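In defense of the checkered cloth

I have been reading about kitchen tidying for years, and I still get excited when someone gets the small stuff right. Most of the advice aims at the big jobs: the pantry wall, the deep drawers, the weekend when everything comes out at once. My own view is that a home is won or lost on one tabletop, on the things that have no obvious drawer, and that the most useful of them all is a plain folded cloth.

My neighbor Ľudovít Hájek disagrees. He bought the Kondari drawer system, all 487 pieces of it, and he loves every divider. I'm happy for him! But he still can't find a dish towel on a Saturday morning, and I can, with my eyes half shut, every single time.
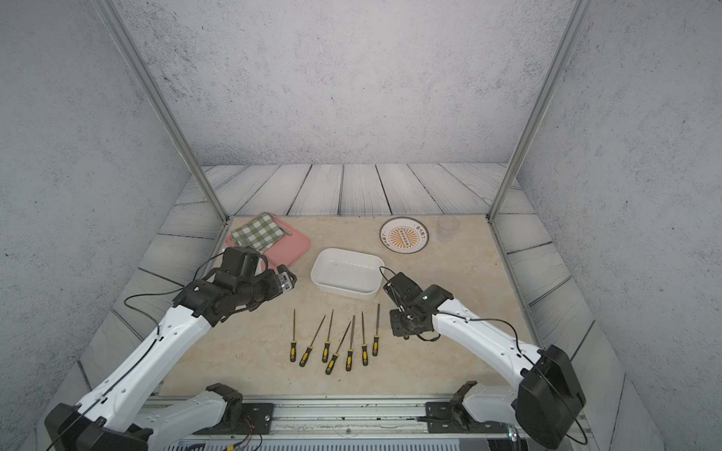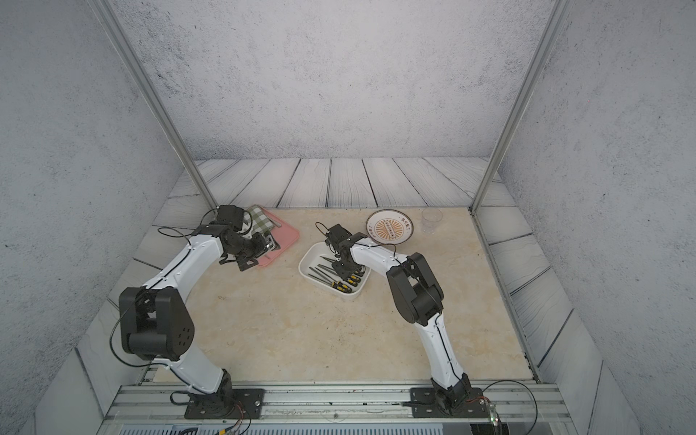 A cloth should live out in the open, on top of something, where a hand will land on it. Mine used to go in a drawer, folded into perfect thirds, and I wiped everything with paper. Then I started leaving it on the cutting board – the way the green-and-white checks lie on the pink one in both pictures – and I haven't gone back. The board gives it an address. And a pattern helps more than you'd think, because gingham on a plain color is something you can spot from the doorway while carrying two bags of groceries.

People tell me this looks messy. I don't see it! A cloth folded once on a board looks like somebody cooks, and I'd take that over a bare counter any day. Sure, you have to move it to slice an onion. That takes a second, and now it's in your hand, so you wipe the spot you were about to ignore.

I feel just as warmly about the open box with no lid. Lids are where good intentions go to sleep. Give me a plain container I can drop things into from a foot away, and I'll keep a table clear all week. The fancy Grilteck bins I tried had three latches each, and they are in the garage now, holding Christmas lights.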